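# Gadard (cabbage)

**Gadard** is a mid-season cultivar of red cabbage (*Brassica oleracea* var. *capitata* f. *rubra*) grown for fresh cutting and short-term storage. It was selected at the Brudbridge trial grounds by the plant breeder Birgit Stüber from a cross between the older cultivar Kemitik and an unnamed round-headed line.

## Description

Heads are round to slightly flattened and reach a weight of 3 pounds under normal spacing. The outer leaves carry a heavy wax layer that gives them a blue-gray cast in the field. Inner leaves are dark violet with white ribs. The core is short, and the heads are slow to split after rain.

## Color

As in other red cabbages, the color comes from anthocyanins, a group of water-soluble pigments held in the cell vacuoles. The pigments respond to acidity. In an acid dressing the cut leaf turns pink to red; in hard or alkaline cooking water it turns blue, and at higher pH levels green to yellow. Cooks often add vinegar or apple to keep the red shade. Color is deepest in heads that mature in cool weather.

## Cultivation

Seed is started under cover in April and set out when the plants have four or five true leaves. The cultivar needs full sun, steady moisture and a soil pH near 7. Growers at Brudbridge plant in double rows - a layout first used there for Kemitik - and apply nitrogen in two doses, the second at the start of head formation. Late nitrogen gives loose heads that keep badly.

Clubroot is the main soil disease. Gadard has no resistance to it and should not follow other brassicas in the same bed. The related cultivar Ryu, bred from Gadard, has partial resistance but a longer core.

## Storage and use

Whole heads keep for several weeks just above freezing in humid air. Cut leaves lose water along the exposed edges and are best held cold in a covered container. The cultivar is used raw in slaws and mixed salads, pickled, or braised. Its leaves are thicker than those of green salad crops and are normally shredded before mixing.

## See also

- Kemitik (cabbage)
- Ryu (cabbage)
- Clubroot 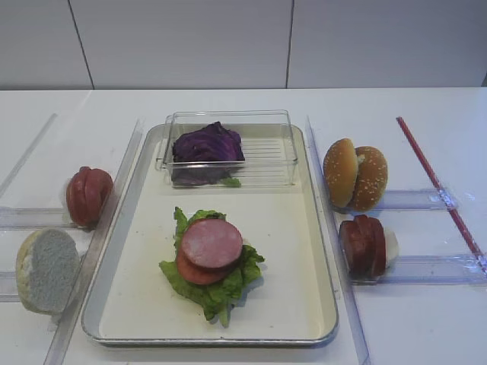

Purple cabbage leaves in a clear container, with green lettuce on the tray in front.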